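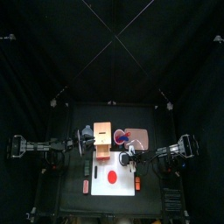
Two arms over the table, with black curtains around it.

How to learn a choir part when you can't really read music

Posted 2025-08-18

I have sung second bass in Skasthorpe for longer than my neighbors would like, and I still read music the way I read a French menu. I recognize some of the words and I hope for the best. Last spring we put on the Rosier Mass in the parish church at Totport, and I got through it without a single solo I hadn't been given. What follows is the method I used. It takes a few weeks and a pencil.

Get the right score

Choirs own several editions of everything, and no two have the same page numbers. Ask which one the director will be using and get that one, even if your aunt has a nicer copy. Ours was the 244-page brick with the orchestra reduced to a piano part that no pianist has ever been seen to enjoy.

Write your name inside the cover. Scores walk off during the coffee break.

Mark your line before you sing a note

Sit down somewhere quiet and go through the whole thing with a pencil. Put a small bracket at the left of every line that's yours. In some movements the basses divide, then join up again, then swap places with the tenors on the page for what I assume was a bet. If you don't mark the spot, you'll find yourself singing somebody else's tune, and they will look at you.

While you're there, mark:

Page turns where you're singing straight through
Long rests, with the name of whoever comes in before you
Anything in a language you don't speak
The place where everybody got lost last time (ask an alto, they remember)

Use a soft pencil. Hired scores have to be rubbed clean at the end, and there is no sadder evening in amateur music.

Learn the words first

This sounds backward and I resisted it for years. Speak the text out loud in rhythm, slowly, with no pitch at all. Do it in the car. Do it over the dishes. Latin is friendly enough once you accept that every vowel gets one sound and keeps it, unlike English, where they come and go as they please.

When you can rattle through a movement without stumbling, the notes have something to hang on.

Find your first note

Most of the panic in choral singing happens in the half second before an entry. The fix is to steal your note from someone else. Look back a bar or two and see who has it: a cello, the sopranos an octave up, the organ pedals if you're lucky. Draw a line from their note to yours.

At bar 112 of the Gloria the basses come in cold, on their own, after a long stretch of nothing. I took my note from the last thing the tenors sang and went down a step. The first few times I went up a step. It was a bold reading and it didn't catch on.
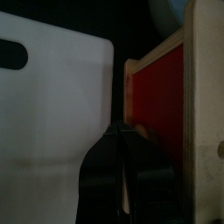

Cutting board on the left, red panel on the right.

Practice in small pieces, back to front

Pick the hardest passage and cut it into bits of four bars. Learn the last bit first. Then add the one before it, and so on toward the start. You'll always be singing toward something you already know, and that is a great deal more cheerful than marching out into the fog.

I use a keyboard app called Leka, which plays one line at a time in a tone like a polite doorbell. Any app will do, or a real piano if you have one and nobody has put plants on it. Begin at half speed. Our fugue is marked at 166 to the minute, and I didn't go near that until the week of the concert.

Fifteen minutes a day beats two hours the night before. I have tried it both ways, and after the second I sounded like a gate.

Then turn your line off

Once it feels safe, play all the other parts and leave yours out. You will fall apart. Go back, find the bar where it happened, and put a cross over it. By March I had 33 crosses, mostly in the Credo, and those were the only places I bothered to practice from then on.

On the day

Eat something dull at lunchtime. Bring water, the pencil, and more layers than you think you need, even in warm weather — old churches keep their own calendar. Hold the score up so you can see the conductor over the top of it. If you lose your place, stop singing, keep your mouth moving, and listen for a word you know. Come back in when it's loud.

And turn the page quietly. The man behind me in Totport never has.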